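Drumholm Garment Handling Cell
Supplied by Udis

The Drumholm is an enclosed two-arm cell for research and development work on clothing and other soft goods. It is intended for laboratories and laundry equipment makers that need a consistent setting in which to study how garments are picked up, separated and sorted.

Garments are presented on a patterned mat, loose and overlapping, without prior folding. Views from the gripper are provided at close range, so that collars, cuffs and buttons can be examined before a grasp is attempted.

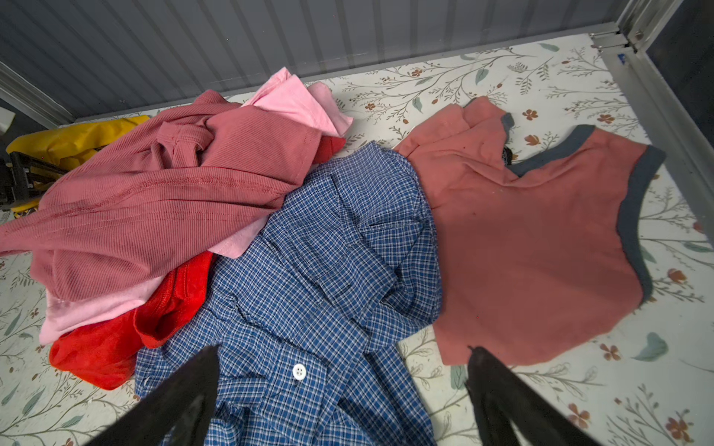 Gripper view of a mixed pile, with checked shirt and ribbed top.

The enclosure is built on aluminum rails with ribbed gray panels. Both arms are mounted on a linear track along the front edge, leaving the floor clear for the work. Mesh baskets may be fixed to the rear and side rails in the positions the customer requires.
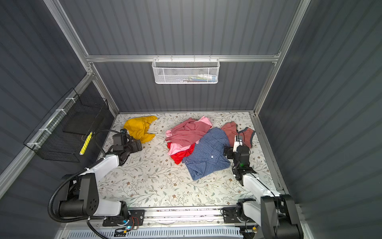 Ordering and Support

Standard delivery is 7 weeks from confirmation of order. The cell is supplied with the Samir control package and a reference library of 3,136 recorded grasps covering 231 garments. Installation and operator training are carried out by Udis staff from the Stornuvov office.

Requests for a quotation should be addressed to Davina Galbraith, Sales. Technical questions, including those on alternative grippers, should be directed to Murdo Haldane. Demonstrations are held each Thursday by appointment.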